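Teaching by Hand: A Week With the Brondmont Gripper Kit

By Nanami Nishimura

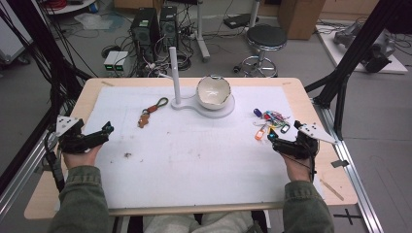
Brondmont sells its kit to people who want to teach a robot arm a small job without writing code for it. You hold one gripper in each hand, do the job yourself on a table, and the kit records what the grippers did. The recordings are then used to train a robot arm with the same kind of jaws.

I spent a week with it at Cidach, a shop that sets up automation for small manufacturers. Rattana Jitpraphai runs the training bench there. She had ordered the two-hand version and let me use it on whatever I liked, so I stuck to household things: keys, a small holder, a bowl.

Setup took most of the first morning. The software wanted an update before it would talk to the grippers, and the update failed once. After that the two plates with the black dots had to be checked one at a time, which is dull work but only has to be done again if you knock one.

The grippers feel odd at first. Your fingers are a good way back from where the jaws close, and you reach too far. By my second session I had stopped missing. Keys are still hard. A key lying flat on paper gives the jaws very little to hold, and a bunch of them with tags will shift as you lift it. I learned to go for the tag or the loop of cord and leave the metal alone.

Weight is fine for short runs. Brondmont suggests a break every 20 minutes, and I needed mine at 18. Keabetswe Mtshali, who does most of the recording at Cidach, has built up to longer sessions but says her wrists tell her when to quit. She would also like a lighter cable. So would I. It pulled at my right hand whenever I turned my wrist outward.

The software is plain and does its job. Each take gets a number and a length, and you can throw out a bad one with a single key. I threw out 11 in my first hour. What I missed was a way to add a note to a take – Bakke, the main rival, has had that since September.

Support was good. I wrote in with a question on jaw pads and Aldo Benedetti at Brondmont answered the same afternoon with a clear page of steps.

The kit costs $2,000 with both grippers. The arm is extra, and so is the computer you will need for training. For a shop with an arm already on the floor, I think the price is fair. If you only need one-handed jobs, wait for the single version, which Brondmont plans to sell later this year.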